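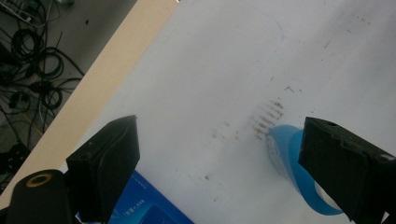 Gripper drops out mid-grasp, fingers stop half open, fault 13 on the Wendt controller. Nine times in ten it's the cable, not the motor. Ours got snagged under a chair in October and took Veronika two days to find. So check the floor first. Black leads looped over each other like that, you can't tell which one is pulling, so seperate them before you touch anything else.

How to clear it:

E-stop in. Wait 8 seconds.
Unplug the finger lead at the controller end, look for bent pins.
Reseat, turn the collar till it clicks.
Tape the slack down along the table leg, blue tape is fine for now.
E-stop out, jog open and closed at low speed. Hands clear!!

Faults again? Swap the lead, tell Segundo, tag the gripper out. Dont just keep resetting it.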